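4.3 Setting Up the Kitchen Counter Task

Read this section after the simulator is installed (section 3) and before the first scored run (section 5). It covers loading the counter layout, homing the arm, and checking the wrist and overhead views. Student teams in the Fasel robotics club course should finish all of it in one lab period.

Before you begin

The Mekness client must be running and logged in with the team account. Do not use a personal account. Scores from personal accounts are not copied to the course server.

The Groltell controller box does not have to be switched on for simulated runs. If it is on and plugged into the same computer, the client will try to use it first. Pull the USB cable, or set Controller to None in the Devices tab.

Free disk space: the counter layout and its textures take up 2,632 MB. Recorded runs are extra.

Loading the layout

1. Open the Layouts tab and choose Kitchen, then Counter.

2. Set Random Seed to 700. All teams use this seed for practice. The seed for the scored round is sent out by the instructor and is entered the same way.

3. Press Load. The progress bar stops for a while near the end as the shadows are built. Do not press Load a second time.

4. When the status line reads Ready, press Reset Objects once. This drops every loose object onto the counter and lets it settle.

Note: Objects can shift slightly during settling. Positions shown in the object list before Reset Objects are starting values and must not be copied into a team script.

5. Open the object list and confirm that the red block is listed as On Plate. If it is listed as On Counter, press Reset Objects again.

Homing the arm

1. In the Arms tab, select Left. The counter layout loads two arms, but the practice task uses only the left one.

2. Press Home. The arm folds back over its base and the fingers open.

3. Wait for the joint readout to stop changing.

4. Enter 3 in the Speed field. The allowed range is 1 to 6. Settings above 3 are locked until the team has passed the collision quiz in section 2.

CAUTION: Do not press Home while the gripper is inside the dish rack. The homing path is a straight joint move and does not check for contact. In the simulator this ends the run. On the lab arm it will bend the wires and may strip a finger mount.

5. Press Park. The left arm moves out to its start pose beside the appliance. The right arm stays folded and should be left alone for the rest of this section.

Checking the view

The practice task is planned from the counter view. A team that skips this check will usually find its grasp points shifted to one side.

1. Open Views and select Counter.

2. Compare the window with Figure 4-2. Small differences in shadow are normal and depend on the graphics card. 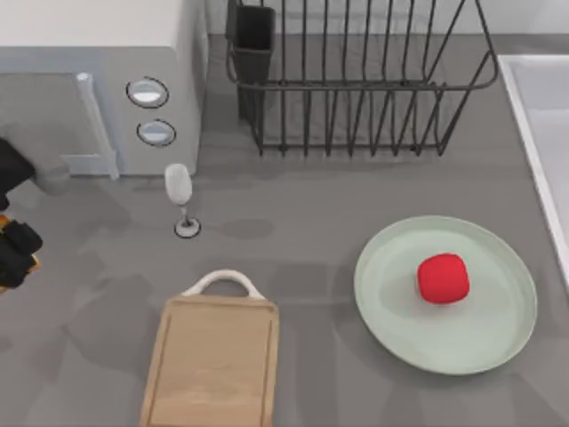 Figure 4-2. Counter view with the left gripper parked and the red block on the plate.

3. Check that both gripper fingers can be seen at the left edge, open and with nothing between them. If they are missing, repeat Park.

4. Check that the rack and the cutting board are clear. An object left over from an earlier run will block the place step. Use Reset Objects — never drag objects by hand, as the log marks a dragged object as tampered.

5. Press Save View. The file goes in the team folder under views.

Note: The wine glass stands between the appliance and the board. It is an obstacle and carries a penalty if it tips. Plan the approach to the plate so that the fingers pass above the rim of the glass, or swing the arm wide before lowering.

First test move

1. Open the script pick_block from the Rezaei sample set. Save a copy under the team name before changing anything.

2. Set approach height to the default and run the script with Grip turned off. The fingers should stop over the block and hold.

3. If the fingers stop short, check the seed. A wrong seed is the usual cause.

4. Turn Grip on and run the script again. The script lifts the block, moves to the cutting board, and lowers it inside the groove.

5. Watch the contact readout while the block is being lowered. Release is allowed only after the readout shows Board. A block released early may bounce and come to rest on the rim, where it does not score.

6. Press Stop Log and enter the result on the team sheet, including failed runs.

CAUTION: A script that works here has not been cleared for the lab arm. The simulated fingers do not slip in the same way as the rubber pads on the real gripper. See section 7 for the transfer checklist.

If the client closes during a run, the partial log is kept in the temp folder until the next login. Copy it out before logging back in. Continue with section 4.4, Editing Waypoints.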